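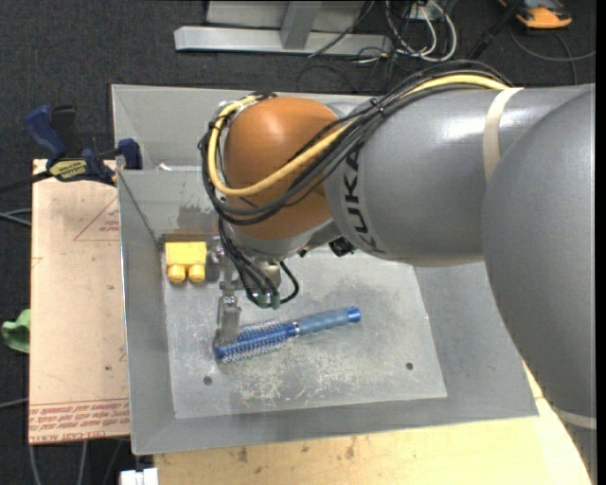 Dec 24, 2021

Grasp planner, tray cell. Picking up from Zaid's notes on the elongated objects.

Changed the scoring in the antipodal sampler. The old weights came from the 2019 code and rewarded anything near the centroid of the point cloud. On the round hairbrush the centroid falls toward the head, so the planner kept proposing grasps across the bristles. The depth there is bad – the bristles return a fuzzy shell and the normals point everywhere. New term penalizes normal variance inside the finger contact patch. Weight is in the config as normal_var_w, set to 80 for now. Hussam had it at zero on his branch, so check before merging.

Sampler is still at 4000 candidates per cloud. Tried 600 to see if we could get away with it. Planning is quicker but the handle grasps mostly drop out after collision filtering when the brush lies diagonally across the tray. Put it back.

Collision model: the sloped tray walls were in as vertical planes, which threw out good wrist poses near the sides. Lama redid them as four tilted boxes. The clamps at the corner are one padded box, and I left the padding alone. Cable bundle on the arm is still not modeled. For the moment I limit joint 6 to one side of zero so the planner can't pick the wound-up solution. Needs a proper fix.

Plane segmentation: RANSAC on the floor plate is stable, but the two holes leave a ring of stray points that sometimes survives clustering as a tiny object. Added a minimum cluster size. Janaka would like a fixed mask in the tray coordinates instead. Fine with me if the mask lives with the calibration file and not in the perception node.

The connector block in the corner of the tray gets its own keep-out box. Until today it was being clustered as a graspable object and had the top score twice in the log. Embarrassing, easy fix.

Open:
– approach height is computed from the highest point in the cluster, so on the brush it comes from the bristle end even when the grasp is on the handle. Should be local to the grasp.
– Istovau logger drops the timestamp when the planner times out. Raed has seen it too.
– rerun the April bags with the new weights and compare rankings with Zaid's sheet
– joint 6 limit, see above

Config pushed to tray_planner, not tagged.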